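The November return for Gredwood was one page long. Teodora Papadopoulos filled it in at the bench by the goods lift, where the light was better.

*Drawer cycles, target: 1000. Completed: 301. Operators: two.*

In July the operators had numbered 46. They had packed handles and runners into cartons on the Coşkun line until the line learned to do it alone. It ran at night now with the lamps off, and the day shift came in to find the pallets wrapped. Most of the 46 had taken the payment. Teodora had taken the transfer.

The new work was defined in a document from Corndale. An operator opened a drawer, waited, and closed it. The hands were to be kept inside the grippers and the wrists level. Speed was to be natural. A footnote defined natural as the speed at which the operator would open a drawer at home.

"I don't have a drawer like that at home," said Biljana Georgiev.

"Then the speed you would use if you had."

Biljana had packed runners for eleven years. She could tell a bent one by the sound it made going into the carton, and she had once written this on a suggestion card. The card had been entered in the system under Noise.

She pulled the bottom drawer. Teodora recorded it. She pushed it back, and Teodora recorded that as well — opening and closing were paid as one cycle.

At cycle 302 Biljana stopped with the drawer half out.

"It catches," she said. "Left runner."

Teodora looked at the form. It had a box for completed and a box for failed. She wrote *left runner* in the margin, in pen, and initialled it.

"Do you want me to carry on?"

"Natural speed," said Teodora. 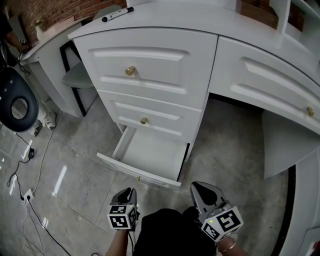 *Gredwood, bottom drawer, open position.*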